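Counting Cubes and Pegs Return to the Brernden Learning Room

The Brernden Learning Room is pleased to announce that its collection of small cubes, blocks and pegs is again available for loan to member schools. The collection was purchased through the Doolan Fund at a cost of $775 and is intended for early lessons in sorting, matching and fitting.

Each set is issued in a lidded tray with a printed contents card. Borrowers are asked to check the tray against the card on receipt and again before it is returned. 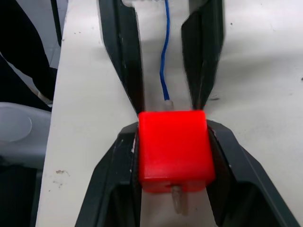

Sets may be kept for 10 school days. Requests from Urkbridge and Dakton will be handled in the order received, and one renewal is permitted where no other school is waiting.

Coralie Ruawai, who oversees loans, asks that cubes be sorted by color before return and that pegs be placed in the narrow compartment of the tray. Worn or chipped pieces should be set aside and reported on the contents card.
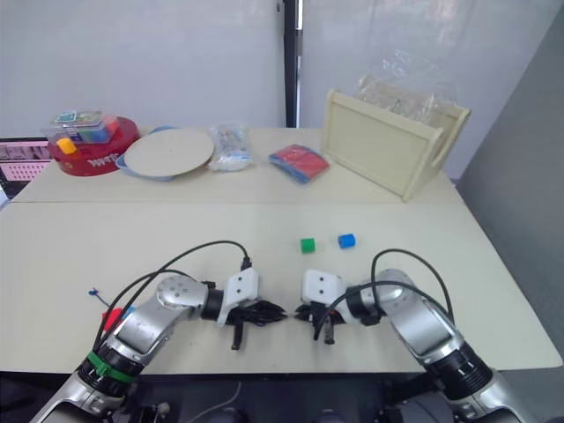
An introductory session for classroom staff will be held in January and will be led by Benedetta Cattaneo. It will cover simple color sorting and the fitting of pegs into blocks. Places are limited to seven, and names should be given to Lorraine Ngata at the front desk.
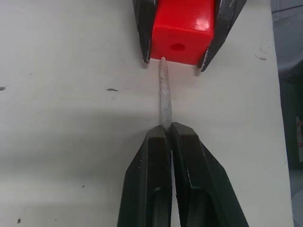

A red block with a small round hole, and a slender grey rod just below it.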